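4. Home tooth brushing and owner compliance

4.1 Dogs and visits

The dogs in this part of the study were all registered at the Biwott practice in Ollville. Owners were invited when they came for the yearly vaccination, and no dog was called in especially for the study. We accepted adult dogs of small and medium breeds which had a professional cleaning before entry and which did not receive any dental diet. Dogs with loose teeth, with a known kidney problem or with a history of biting during examination were not accepted. In total 149 dogs entered the study, and each was followed for 18 weeks.

Four visits were planned for each dog. Five visits were missed, all of them by different owners, and so 591 visit records were available for the analysis. We did not try to fill the missing records with estimated values. When a dog missed one visit, the other three were still used.

4.2 Brushing method

Every owner received a Stoltex brush with a short head and a tube of Brotasex gel without fluoride. A veterinary nurse showed the method one time on the owner's own dog, and the owner then repeated it under her eyes. The lip is lifted with the thumb, the mouth stays closed, and only the outer side of the teeth is brushed. We asked for one brushing per day, at an hour chosen by the owner. The inner side was left out on purpose. In our earlier practice many owners who tried to open the mouth stopped brushing within a few days, and we wanted a method that a normal household can keep.

The first week was used only for habituation. During this week the owner touched the lips and gums with a finger carrying a little gel, and the brush was introduced when the dog accepted this without pulling the head away. Some dogs needed longer. For them the habituation was extended, but the dates of the visits were not moved. 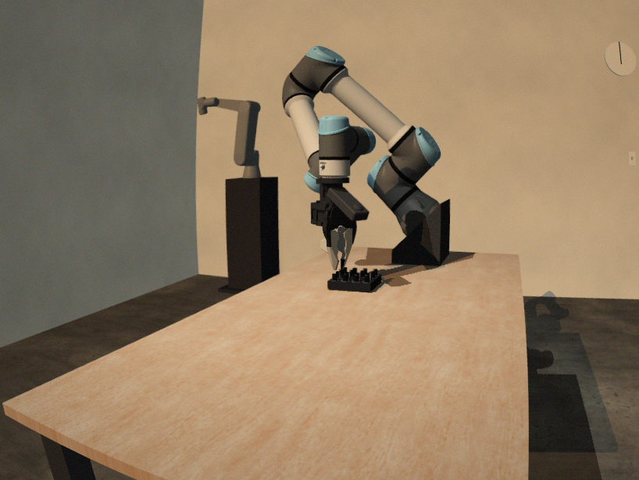 Figure 4. Robot arm and black pegged block on a wooden table, computer rendering.

4.3 Measures

Plaque and gum inflammation were scored at each visit on the canine teeth and on the upper fourth premolars, left and right. The same examiner did all the scores and did not know the brushing diary of the dog. No sedation was used. It must be said that scoring in an awake dog is less exact than under anesthesia, especially for the premolars, and a slight inflammation near the back of the mouth can be overlooked.

Compliance was taken from a paper diary. The owner made one mark for each day with brushing and left the field open when there was none. We considered asking the owners to bring back the gel tubes for weighing, but several dogs liked the taste and were given the gel also as a reward - the weight would therefore say little about the brushing itself.

4.4 Results on compliance

Most owners brushed regularly at the beginning, and the number of marked days became lower with each visit. The decline was strongest between the second and the third visit. Owners who brushed at a fixed moment of the day, for example directly after the evening walk, kept the habit better than owners who brushed when they had time. The breed of the dog had no clear relation with compliance. The behavior of the dog in the habituation week did have such a relation: dogs which pulled away often in this week were brushed less in all later periods.

For 13 dogs the owner changed to a finger brush before the last visit. We kept these dogs in the analysis, as the diary continued in the same way. Their plaque scores did not differ clearly from those of the other dogs with similar diaries, but the group is small and we do not draw a conclusion from it.

4.5 Results on plaque and gum scores

Plaque scores were lower in dogs brushed on most days than in dogs brushed only now and then. The difference was visible on the canine teeth already at the second visit, and on the premolars it came later. This is probably a matter of reach. Several owners told us that they were not sure where the back teeth end, and at the third visit the nurse showed the place again to everyone who asked.

The gum scores changed less than the plaque scores. In dogs with almost no inflammation at entry there was little space for improvement, and the professional cleaning before entry has surely made this effect stronger. Light bleeding during brushing was noted in some diaries in the first period. It was rarely noted afterwards, and no owner left the study for this reason.

The diary is a weak point in this part of the work. An owner who forgets to brush may also forget to keep the diary, and an owner who feels observed may mark too many days. Both errors are possible in our data and we cannot separate them. The relation between marked days and plaque score should be read with this in mind.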